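Home | Guide | Catalog tips | Forum | Contact

Setting Up Your Reading Shelf, Part 2: Adding Art Books and Biographies
16/02/2022, by Sandine

Okay, so you've got Wundach installed and your novels are in. Now for the fun part (well, fun for me) - the big heavy books about painters. I have more of these than I should, and they don't behave like novels at all. I set mine up twice before I was happy, so what follows is the second way.

Before you start: make a backup. Go to File, then Save Copy. I skipped this in October and lost a whole evening of typing.

1. Open the Shelf menu and pick New Shelf. I called mine "Painters," but you can use anything up to 20 characters.

2. When it asks for a shelf type, choose Illustrated. The Standard type has no fields for plates or translators, and you can't switch later without starting the shelf over.

3. Type in the ISBN and press Look Up. If the book is from before the seventies it won't have one, so press Enter by Hand and copy the title page, word for word. Don't use the dust jacket! Jackets love to drop a subtitle.

4. Fill in the Subject field with the artist's last name first. The Author field is for whoever wrote the book. I know that sounds obvious, but I had a shelf full of painters who'd apparently written their own biographies.

Note: For exhibition catalogs with a dozen essays in them, put the editor under Author and tick the Multiple box. The essay writers go in Contributors, where you get 6 slots. After that you're typing them into Notes like the rest of us.

5. Enter the page count. Use the last numbered page, so my Tomić biography is down as 496 even though there's a fat section of color plates in the middle. Plates get their own box right underneath.

6. Pick an edition. If yours is a translation, choose Translated and a new line opens up for the original title. Leave it blank if you don't know it - a blank is easy to find and fix, and a guess isn't.

7. Press Save, then press Sort. New entries sit at the bottom until you do.

Caution: Don't press Merge on an art shelf. It treats any two books with the same subject and the same year as duplicates and keeps only the first. I watched it swallow two perfectly good studies of the same painter. There's an Undo, but it only goes back one step.

8. If you want your shelf to show up in the Grorkard reading group list, open Sharing and tick Public. Your private notes stay private, and so do prices. Ratings don't, so go back and look at those first if you were feeling grumpy the day you finished a book.

One more thing about speed. My full library is 1,676 titles and the cover view takes its sweet time to open. Switching to List under View helps a lot, and you can still click any title to see its cover.

Part 3 is about lending, with due dates and the reminder slips.

Contact us | © 2022 Wundach User Pages | Back to top
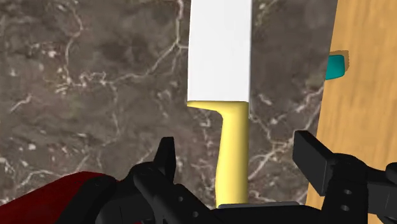 Grorkard Reader wrote: I'd add a warning to step 6. If you choose Translated after you've saved, the translator's name gets wiped and you have to type it in again. I've been keeping mine in Notes as well, just in case. Does the original title show up when you search, or only the English one?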